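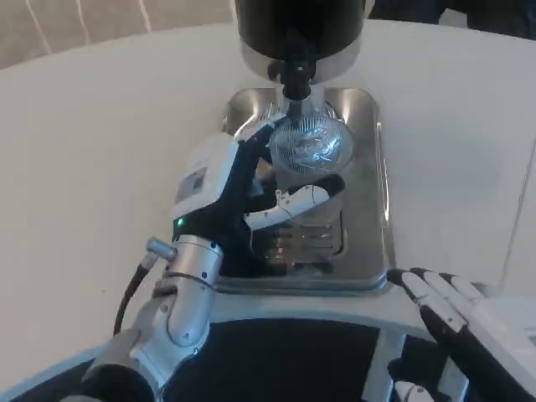

Grasp alignment on the Kombo coffee cell has to be redone whenever the grinder, the table or either hand has been moved or swapped. The procedure covers the left hand only, which holds the cup while the grinder doses. The correct grip puts the black index finger against the side of the glass near its rim and the white thumb across the front, with the cup directly under the spout and the remaining fingers curled low over the steel tray. If the cup sits off the spout line, grounds go onto the drip grate and the dose weight will be wrong. Allow one hour for the full procedure.

Applies to: Kombo cell, Trornthorpe site, controller software 3.x
Last revised: August 22, 2024

Before you start

Empty the hopper and switch the grinder off at the wall. Run the Redel controller in manual mode with the speed limit at its lowest setting. Keep the emergency stop within reach of whoever is holding the pendant. You will need:

A clean glass cup from the set used in service
A 3 mm hex key
A plumb line or a short steel rule
A lint-free cloth
The grip force gauge from the Skisex service kit

Do not use a paper or plastic cup for alignment. The wall flexes and the thumb offset will come out too large.

Step 1. Check the hand

Look at the status light on the left hand module. It should be steady green. A flashing light means the hand has not homed, and any offset saved in that state is discarded at the next restart. Home the hand from the Tools menu and wait for the light to settle.

Check the cable at the wrist connector. It should hang down the side of the forearm with enough slack for a full wrist turn in both directions. Tighten the connector collar by finger only.

Wipe the fingertips. Coffee oil lowers the friction on glass and is the most common cause of a cup creeping downwards during a dose. Replace any fingertip pad that has gone shiny.

Step 2. Set the grinder position

Push the tray back against its locating marks on the table. The grinder must stand flat on the tray with no rocking. Hold the plumb line or rule against the spout and confirm that it points straight down. If it leans, correct the feet of the grinder. Do not bend the spout.

Step 3. Teach the approach

Park the right hand in its rest pose near the front of the table. Leave it powered so that it holds its position.

Place the cup in the left hand and close the grip at low force. Jog the arm to the approach point, which is 100 mm in front of the spout at dosing height. Save this as P1. Move in a straight line until the cup is under the spout and save this as P2. The rim must clear the spout on the way in and on the way out. Run P1 to P2 and back three times at low speed, watching the lower fingers. If they touch the tray, raise both points by the same amount and repeat.

Step 4. Set the grip force

Start at a force setting of 19 and read the gauge. Raise the setting one unit at a time until the cup can no longer be turned by hand with a light twist. Stop there. A higher setting gains nothing and wears the pads.

If the cup tilts as the grip closes, the thumb is arriving before the index finger. Open the hand, add a small delay to the thumb in the Grip Timing page, and close it again. Do not correct a tilt by turning the wrist, as the error returns with the next cup.

Step 5. Test dose

Return the speed limit to normal, refill the hopper and switch the grinder on. Run one dose and inspect the grate. A few loose grains are acceptable. A line of grounds to one side means P2 is off in that direction; move it 1 mm at a time and run another dose.

Save the program under a new revision number and copy it to the site folder. The controller keeps only the last two revisions.

Routine checks

Wipe the pads and tray daily. Repeat Steps 3 to 5 every 1000 doses. Replace the full pad set each November with the annual service, and enter the new force setting in the cell log.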